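Gashi Workshop, Bench 2
Notebook entry, April
Household Chores series: replacing the refill in a plug-in liquid vaporizer
Entered by Þórarinn Holst

Continued from the previous entry, in which the towel work was closed and the remaining questions on folding were passed to Tilleck. The present series concerns small maintenance chores of the kind a household performs without writing them down: changing a refill, replacing a battery, refitting a cap. The vaporizer was chosen as the first item. It is cheap, it is found in a great many bedrooms in summer, and the whole chore takes a person well under a minute.

The question put to this bench by Flulholm is whether a two-armed machine can be trusted with such a chore in an occupied home. The question is broader than the one we can answer here. For the purposes of this notebook it has been reduced to the following: can the two arms take the vaporizer from the power strip, separate the refill from the heater, fit another refill, and return the unit to a socket, with no hand reaching in?

Setup. The power strip is mounted vertically on the wall behind the wooden tabletop. Its height was agreed with Flulholm and is not to be changed before the series is complete. Colleagues who need a socket are asked to use the strip by the door. Gripper fingers are the textured set. The smooth set was withdrawn after the battery trials and is in the drawer marked Flullent, together with the spare wrist mounts.

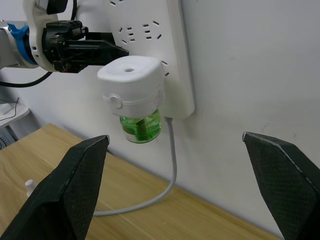

Vaporizer at the power strip, refill bottle hanging below the housing.

Approach to the wall. The position of the unit leaves less room than the drawings suggested. The housing is rounded and white, the strip is white, and the wall is very nearly white, so that the edge of the housing is a poor feature to steer by. The green of the refill is much easier to find. The procedure was therefore rewritten so that the bottle is located first and the housing is inferred from it. This works on the bench. It would not work with a clear refill, and several are sold. The point is to be raised with Flulholm in writing.

The cord of the strip also requires attention. It passes down to the tabletop close to the place where an open gripper wishes to be. A person moves a cord aside with the back of the hand and does not notice having done so. The arms have no equivalent motion, and one has not been written. For this series the path has been raised instead – a concession, and it should be reported as one.

Removal from the socket. The pull must be straight. If the wrist rolls even slightly the prongs bind, and the controller answers by pulling harder, which is the wrong answer. The force limit was reduced and the pull slowed. The slower pull is acceptable to this bench. Whether it is acceptable to a householder standing in the doorway waiting for the machine to finish is a matter on which opinions in the workshop differ, and the discussion is not reproduced here.

Separation and fitting. It is the part of the chore in which two arms are required, and the part in which we have the least confidence. One gripper must hold the electrical part while the other handles the plastic one, and the two must remain in line. Neither part is large. The fingers hide most of what they are holding from the head camera, and each wrist camera sees chiefly its own fingers.

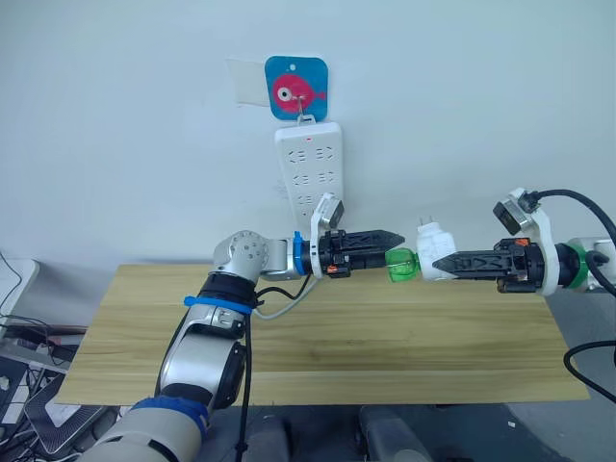 The order of operations has been discussed at length. Our first written procedure had the two arms move together along a shared axis. The second holds one arm still and gives all motion to the other. The second is preferred. It is easier to stop, easier to explain, and when an error occurs it is clear which arm made it. Þ.H. is to rewrite the procedure sheet accordingly and to strike the old one from the binder, where two versions currently sit side by side.

A note on squeezing. The refill bottle is plastic and contains liquid, and the gripper has no opinion on how hard a bottle ought to be held. The closing limit was set by hand at 400 on the controller scale. The previous value had been carried over from the battery work and was never intended for a container. Any colleague resuming this series is to confirm the value before the first grasp of the session. The controller returns to its default after a restart and gives no warning that it has done so.

The same caution applies to angle. A refill without its cover has an exposed wick, and the upright position is to be kept whenever the bottle is free of the heater. The motion planner does not know this. It will choose the shortest rotation, and the shortest rotation may well pass through upside down. A constraint has been added that forbids tilting beyond a set limit, at the cost of a number of routes that were otherwise perfectly good.

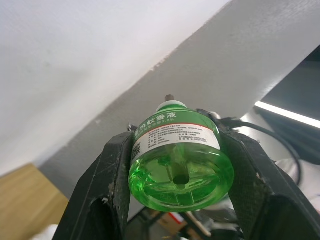 Inspection of the refill is a separate question and a more interesting one than expected. A person changing a refill looks at the level, perhaps glances at the label, and decides whether the bottle should be changed at all. We have been treating that decision as given. A machine that changes refills on a fixed schedule will discard liquid that could have been used; a machine that waits to be told has saved its owner rather little. Reading the level through tinted plastic, past a label, from a camera a short distance away, is a task in its own right. It has been entered on the list as item 7 and has no owner at present.

Position of this bench. The individual motions can be written. The chore as a whole cannot yet be offered for an occupied home. The reasons are the cord, the clear refills, and the absence of any sensible behavior when the bottle is not where it was expected. We would add that the unit is electrical and the refill is an insecticide, and that a chore which is trivial for an adult is not for that reason a safe one to begin with. Flulholm may wish to consider the battery cover as the first public task instead.

Outstanding:
Procedure sheet, second version – Þ.H.
Order further refills, including one clear – stores, request 2196
Ask Tilleck whether their cord-moving routine can be shared
Confirm closing limit after restart (see above)
Clean finger pads before the next session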